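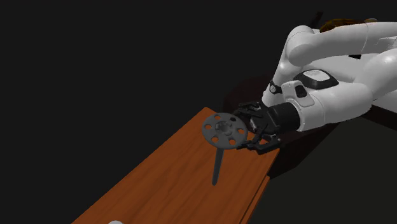
Equipment > Simulated Work Cells > Cludanus Tabletop Cell

Cludanus Tabletop Cell, setup and upkeep

Hi, I'm Mỹ Tạ, and I look after the Cludanus cell here at Stukar. If you've bought it, or you're just trying to decide, I'm the one who answers the mail, so I figured I'd write this page the way I'd talk you through it over a call. Grab a coffee!

Cludanus is a simulated cell: one white arm, a black linkage gripper and a wood-grain tabletop to work over. The part I use for most of my testing is the dark gray one with the perforated disc and the slim rod. I love that part. It has a ring of six round holes, a knobby hub in the middle and a rod that tapers to a rounded tip, so the gripper has a rim, a face and a shaft to deal with all in one object (and if your grip settings are sloppy, it will let you know).

First setup

Unpack the download into its own folder, please. I get a letter every month from somebody who dropped it on top of an older copy, and then the arm loads with the new links and the old joint limits and everything looks haunted. The full set is 533 files. If your folder shows fewer, download it again before you write to me.

Open the cell file, let it load all the way, and send the arm to home before you touch anything else. Then check the tabletop height. It ships at the right value, but if you bring in your own table you'll need to type the new height in by hand. There are 2 places to do it, the scene page and the planner page, and yes, I know, I'd like it to be one too.

Gripper settings

I come at the disc from the side with the fingers open, one toward the upper part of the rim and one toward the lower, and I leave a gap until the arm has stopped moving. Close slowly. The collision shape on the fingers is simpler than what you see on screen, so a fingertip can look like it's clear of the metal when the solver thinks it's touching. Turn on the contact overlay and trust that over your eyes.

If the part starts to buzz or creep in the grip, drop the time step first and leave friction alone. Nine times out of ten people crank the friction, and then the disc sticks to a finger on release and they write to me about that instead.

Looking after it

I run the cell for 1,000 grasps after every update and save the log. You don't have to go that far, but do a short run and compare it with your last one. Clear the cache when you change a mesh. Re-zero the wrist if you swap grippers. And keep a clean copy of the cell file somewhere you won't be tempted to edit it!

Repairs

The most common one is a finger link that won't follow its partner. Open the gripper tree, find the mimic joint and reset its ratio. The February update broke this for a few people, and the patch from 6 April 2024 fixes it, so install that first.

Black background bothering you? Load any backdrop you like, the physics won't care. The Hồ lighting pack works fine with this cell, and so does the Skestham one, though Skestham makes dark parts harder to pick out on my monitor.

Price is 330 for a single seat, updates included. Questions go to the support form, and they come straight to me.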